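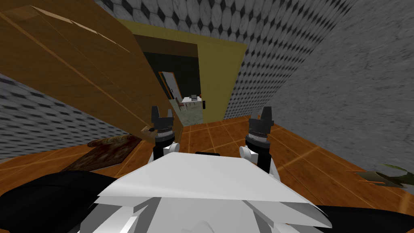 Home Ask Browse topics Members Log in

Interior door sticks every winter then its fine again - plane it or leave it?

Bedroom door in our 60 year old house. Sticks at the top corner on the latch side. Started in January last year, went away by itself, now its back. Have to shoulder it open. Husband wants to plane it down this weekend, I say if we do that there'll be a big gap later on. Hinges look ok to me but I dont really know what I'm looking at. Got a quote from Pereyra for a new door and frame, 1,390 installed, no thanks. Anything cheap to try first?

Nuanchan Inthanon
November 2019
3 comments Share
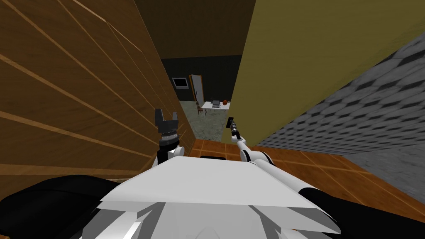 Don't plane it yet. Check the screws first. Top hinge, the ones going into the jamb. Nine times out of ten one of them just spins. Take it out, put in a 3 inch screw so it bites the stud behind, snug it up slow and watch the gap at the top. Might be all you need. If the door is a big wood one that opens into a narrow hall, people tend to swing it hard to get past and that works the top hinge loose faster. Still sticks? Rub a pencil or a bit of chalk down the edge, close it, open it, look where it rubs off. Sand only there. Not the whole edge!! And seal the bare wood after or it takes on damp and your back where you started.

Nicanor Villalba
17 found this helpful Share Report
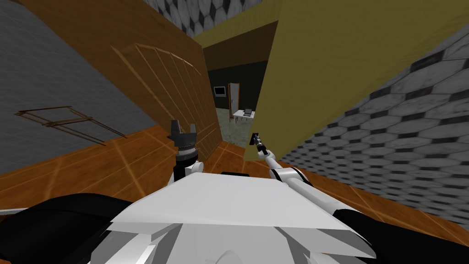

Also forgot - look at the top and bottom edges of the door. Use a mirror for the top. If theres no paint or varnish up there that's how the damp gets in. Painters skip it all the time. Two coats of whatever you have in the garage, do it when the door is dry and moving freely. Bottom edge you have to take it off the hinges, pull the pins bottom one first, have somebody hold it. Heavier than you'd think.

Nicanor Villalba
Share Report

had the same thing, rubbed a candle on it, worked ok for a few months. Then I got a Fernari plane off my brother in law and took too much off, now theres a draft and you can see the light thru it. So dont do what I did I guess

pekow_fan
2 found this helpful Share Report

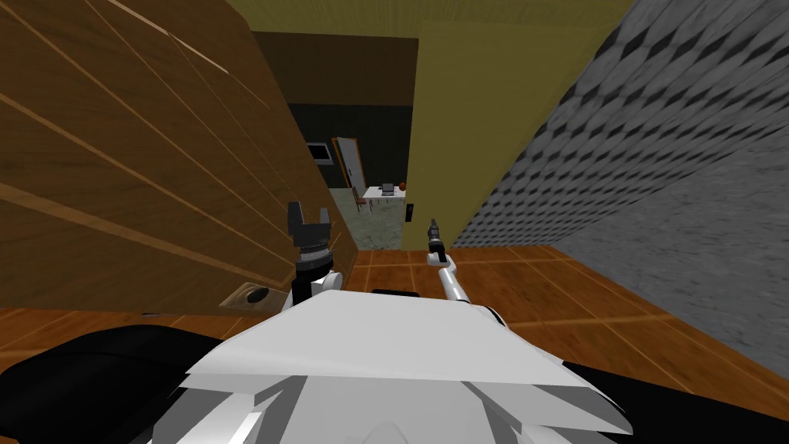
Is the house settling maybe? Sticking that comes and goes is usually just humidity, but if you've got a crack running up from the corner of the frame and it's getting longer, get somebody in to look. Run a level on the jamb, both sides. Get a cheap humidity gauge too and write down what it says when the door sticks and when it doesn't. Ours was the clothes rack drying in the next room, moved it and the door quit sticking. Hinges first though, agree with the guy up top.

marlowe_st
5 found this helpful Share Report

We use cookies to keep you logged in. OK Settings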